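4.2 Grasp planner

The planner runs as a separate node in Urnora and takes the plate pose from the perception node. It samples 24 candidate grasps on the rim and drops any that bring the two arms too close together. The search stops after 1000 iterations.

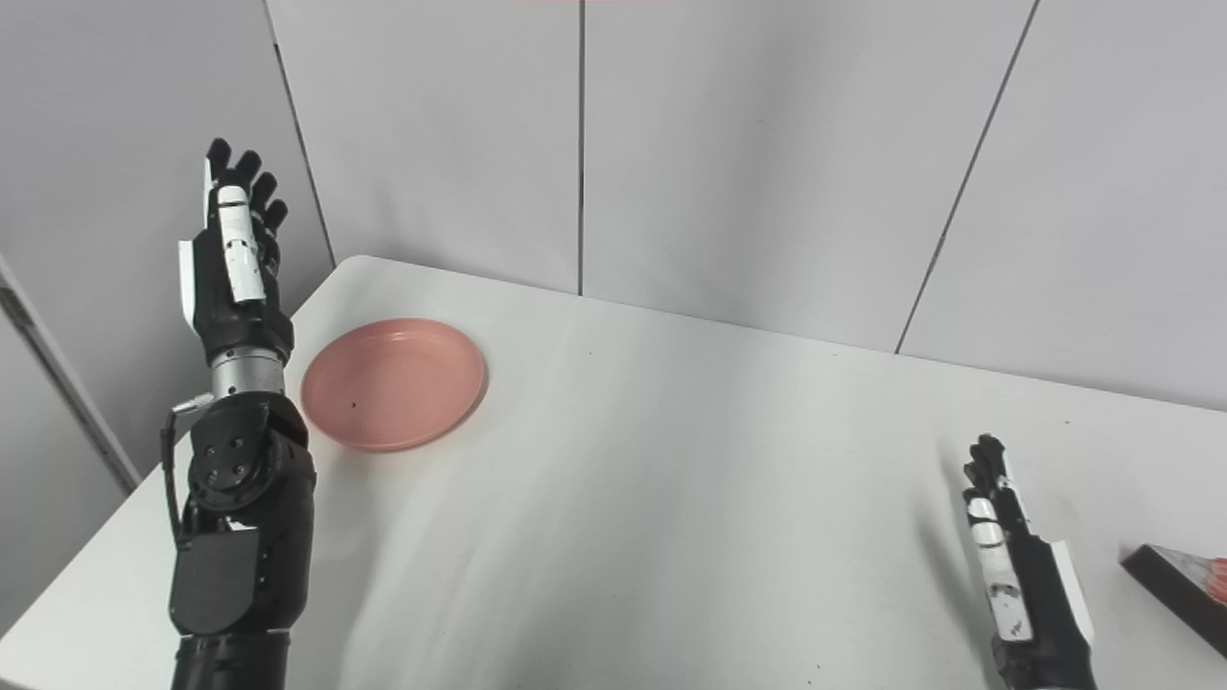 Figure 13. Both hands at the table with the pink plate.

Shadows on the white tabletop were a problem for segmentation. We added a depth check before the pose is sent, and version 2 of the planner waits for it.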